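Rurnance Community Radio
Programming and station meeting, 2026-09-04
Held in the front room at the station, evening. Good turnout, and welcome to the three people who came for the first time after hearing the invite on air!

## Notes from last time

Read and accepted with one fix. The old notes had the gardening hour moving to Sunday mornings. It is moving to Saturday mornings and always was. Sorry to the gardening hour.

## Summer wrap-up

Everybody had something to say here and most of it was happy. The porch concert broadcast was the best live show we've put out, and the sound held up even when the wind came in during the second set. People on the street could hear themselves coming out of car radios across the road, and a few of them stood there laughing about it. We want to do it again next summer with a longer cable run and a second stage mic.

The story call-in got 162 messages over the season. That is a huge jump, and the messages themselves are wonderful: a ferry that never ran on time, a long argument over a pie recipe, somebody's grandfather tuning a piano in the dark. Most haven't been aired yet. Agreed that they deserve their own half hour, which leads into the fall schedule.

Less good: the county fair broadcast. We lost the feed during the tractor parade and were playing the backup disc for far too long before anyone at the station noticed. A phone number for the studio will be taped to the remote kit. The kit also needs a new bag, as the zipper is gone.

## Fall schedule

The draft went around the table on paper and came back covered in pencil, which was great to see.

- **Weekday mornings** stay as they are. Listeners like them and so do the hosts.
- **Call-in stories** get a half hour on Wednesdays after the early evening news. Working title is *Flirnari*, after the caller who told us it was her family's word for chatting over a fence. Lots of love for this title. A couple of people worry that nobody will know how to spell it when they search for it. We'll say it slowly.
- **High school hour** comes back when the students have picked their hosts. They have asked for a later slot and can have it.
- **Saturday gardening** moves as above. The first show is about garlic.
- **Late jazz** gains an hour. Cheers from the back of the room.
- **Polka** was discussed for quite a while. It keeps its hour. The suggestion to run it opposite the football game was withdrawn after some feeling was expressed.

Still open: Sunday afternoon. Ideas were local sports talk, a reading hour, and full-length albums with no talking. The reading hour had the most support, but we'd need to be careful about which books we're allowed to read on air. Someone will check before the next meeting and report back.

## Record library

The catalog is finished! All 3532 records and discs are on the list with a shelf number. This has been on the agenda for so long that it got a round of applause, well earned. The list is printed in the green binder by the turntables and is also on the shared drive.

Things that turned up along the way: a box of station promos from the old building on Asamoah Avenue, several acetates with handwritten labels we can't read, and a very odd recording of a swim meet. The promos are going to be played during the February anniversary week. If anyone can read old handwriting, please come and have a look at the acetates. They shouldn't be played until somebody who knows what they're doing has seen them.

House rule, restated: records go back in the sleeve and on the shelf they came from. If you don't know where that is, leave it in the return crate. A guess is worse than the crate.

## Computers and studio gear

Short item. We are keeping desktop towers in use where we can instead of buying new ones, and several people asked to learn their way around the inside of one. The studio gear page will have a basic section for anybody who has never had a side panel off.

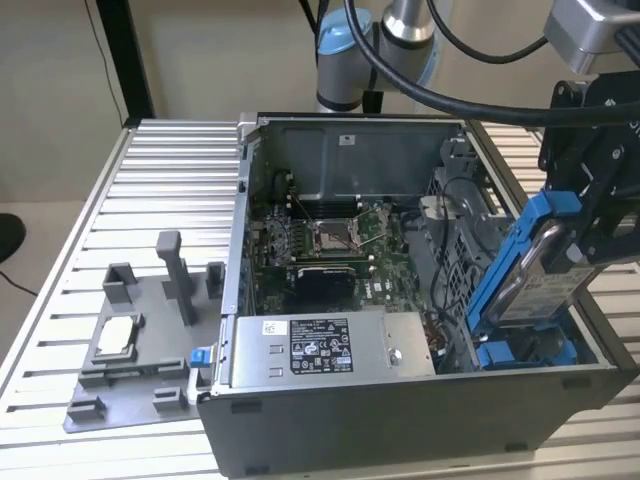
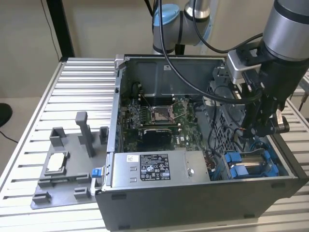
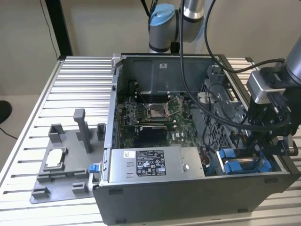
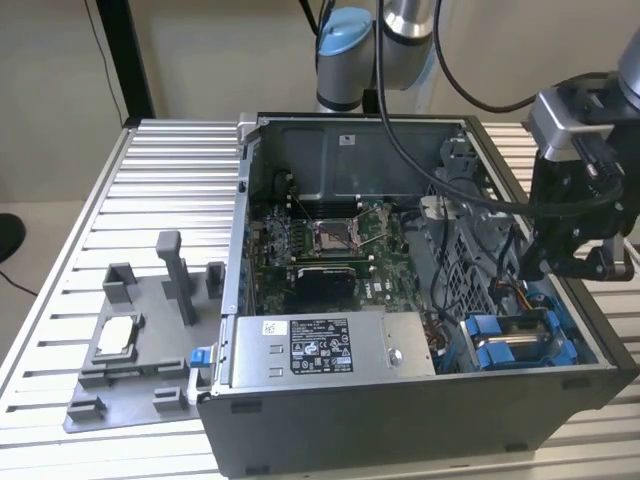 *Desktop tower on its side with the panel off. The processor socket is empty and its metal bracket is up in all of these.*

Wording to go with them will be kept plain. Request from the floor that it say clearly to unplug everything first, and that it explain what the socket is before telling people to keep their fingers out of it. Both agreed.

Other gear:

- The guest microphone in Studio B crackles when the arm is moved. New cable to be tried before we blame the mic.
- Headphones: the two good pairs keep wandering off into the kitchen. Please put them back on the hooks.
- The Undeo mixer is back from repair and sounds terrific. The left channel is clean again. It goes back into the main studio this weekend, so expect the faders to feel a bit different from the loaner.
- The studio clock is still fast. It has been fast all year. A new battery and a proper setting, please, whoever is tallest.

## Fall pledge drive

We had a really good talk about tone. Last fall's drive ran long and the hosts got tired of asking, and listeners could hear it. This time it will be shorter and each show will do its own thing. Late jazz wants to take requests all night. The gardening hour will answer any question at all from any caller, including ones about lawns. The morning show is threatening to sing.

Thank-you gifts: mugs were popular and we still have a shelf of them, so mugs again. The tote bags came out too small for a record, which was a shame for a radio station. A new design is being drawn with a bigger bag in mind, and the sketch we saw has the transmitter tower with a heron on top of it. Everyone wants one.

We have 26 local businesses on the thank-you list now. Each gets read out on air over the week, and the list will be split between shows so that no single host is stuck with the lot. Check how names are said before you go on. The bakery was called three different things last year.

## New hosts and training

Training nights start again this month. New people sit in on a show first, then run the board with somebody next to them, then record a practice hour. Nobody has to be polished. We'd much prefer someone who loves their subject and loses their place now and then.

Shows people at the table would like to try: old radio dramas, a program on local creeks, Portuguese music, and a kids' joke show hosted by kids. The creek one already has a pilot recorded, and we listened to the opening minutes. Frogs! Very good frogs. It will go into the open slot after the noon news for a month and then we'll see.

Reminder for all hosts, old and new: station ID at the top of the hour, every hour. Logs get filled in during the show, in pen. If you are going to miss your slot, call the station and don't just send a message to whoever you happen to know.

## Building

The front step is loose again and has tape on it. Use the side door in the meantime. The landlord has been told and says he'll look at it.

The window in the small studio lets in traffic noise in the mornings. We talked about a heavy curtain, which is cheap, and a second pane of glass, which isn't. Curtain first. There is fabric left over from the stage backdrop that might be enough.

Coffee: somebody left a very nice new coffee maker on the counter with no note. Thank you!

## To do before next time

- Check the rules for reading books on air
- Tape the studio number to the remote kit, find a new bag
- New cable for the Studio B guest mic
- Plain wording for the gear page
- Split the thank-you list between shows
- Measure the small studio window
- Post the fall schedule by the front door and on the website
- Fix the clock

Next meeting is the first Friday of next month, same room. Bring Sunday afternoon ideas.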